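Kedel: bimanual sorting of soft and rigid cylinders
Interim report to the Zanness programme, second reporting period
Prepared by Maksym Hnatiuk, Istitz manipulation group

1. Where we are

Data collection for the three-bin task closed in January. The bench has not changed from the last report: two arms, yellow, red and cream bins side by side on the white table, household items that are all more or less cylindrical. Training on the full set has finished and the first round of evaluation is done. Work package 2 is on schedule. Work package 3 is behind, see section 5.

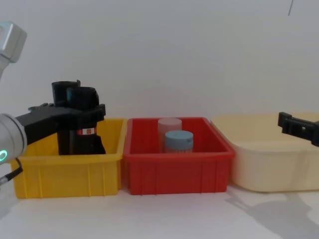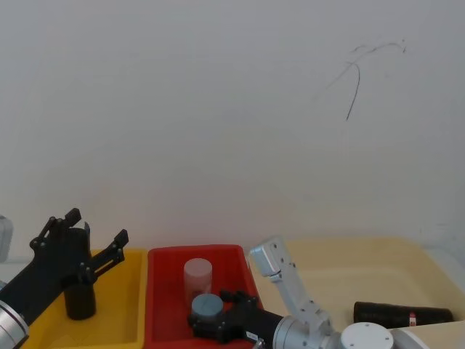
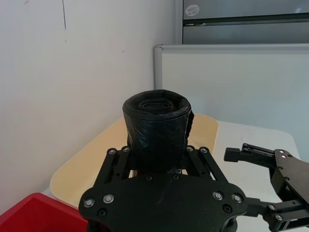 2. Data

We hold 3,911 recorded episodes. After checking, 3,445 were kept for training. The rest were dropped for one of the following: the operator gave up part way, a camera stream stopped before the end, or the joint log and the video did not line up. The last group was the largest and came mostly from the early weeks, before the clock on the recording machine was fixed. We looked at repairing those episodes by shifting the video and decided against it. The offset drifts within an episode and we could not correct it to a standard we trusted.

Each kept episode has an instruction in plain English, the joint positions of both arms, the gripper openings and all camera views. Instructions name the item and the target bin. We rewrote a share of them by hand so that the wording varies. The first model we trained had only seen one sentence pattern and did badly when the same request was put another way.

3. Method

The question for this period was whether the wrist views are needed for placing, or only for grasping. The proposal assumed they were needed for both. We trained three versions of the policy on the same episodes:

Version A uses all views throughout.
Version B uses all views until the gripper closes, then the fixed views only.
Version C uses the fixed views only.

Everything else was held the same, including the number of training steps and the order of the data. Each version was run on the same list of start layouts, with the bins put back to tape marks between runs. A run counts as a success if the named item ends in the named bin and nothing else has been moved from one bin to another. A dropped item counts as a failure even if it lands in the right place.

4. Results

Version C was clearly the weakest. It tends to close the gripper too early on short items, and it often misses when an item is standing close to a bin wall.

Versions A and B came out level on rigid items. On soft items, A was better. The difference is in the placing. A roll of bags gives under the fingers and can lean after the grasp, and A corrects for this on the way down while B lowers it as if it were still straight. We had expected the opposite, that soft items would be easier to place as they forgive a poor approach.

Seven of the start layouts failed under every version. In all seven, two items stand one behind the other in the same bin and the rear one is the target. The arm reaches for the rear item and knocks or takes the front one. The training set has very few episodes of this kind, so we do not read much into it beyond a gap in the data.

We repeated the comparison with a second training seed. The ranking did not change. The gap between A and B on soft items was smaller the second time, and we would like a third seed before putting a number on it in the paper.

5. Problems and delays

The handover task in work package 3 has not started. It depends on the two-arm calibration from our partner, Omoregie, and the first version they sent left an error between the arms that was too large for passing an item from one gripper to the other. It did not affect the work above, where each arm handles its own item. A revised calibration is being tested now.

We lost 35 hours of arm time to a fault in one gripper, where the fingers would not open fully after long sessions. The linkage was stripped, cleaned and refitted, and the fault has not come back. Spare parts have been ordered under the consumables line.

6. Next period

Collect more episodes with one item behind another, and rerun the seven failed layouts.
Train the third seed for versions A and B.
Accept or reject the revised calibration, then begin handover recording.
Release the checked episodes to the other Zanness projects, with notes on what was dropped and why.

7. Budget

Spending is in line with the plan. Operator time was slightly over and travel was under. We ask to move the unspent travel money to operator time for the extra collection listed in section 6. No other changes are requested.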